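Search this repo Go to file

Weltgate Hand Kit: soft toy set
1 min read
Last updated 11/15/25

We've been trying the Weltgate hand-held gripper kit since July and I love it! This set has 415 short recordings of plush toys and a tray on a white tabletop, all made by Liya Hailu and me. 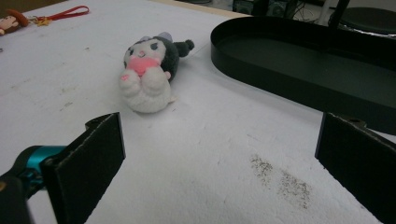

Setup is quick (the printed guide is great), and the two fingers are easy to swap. My one gripe is the trigger, which feels stiff after 50 takes or so.

Please send labeling fixes to Amparo Esteban.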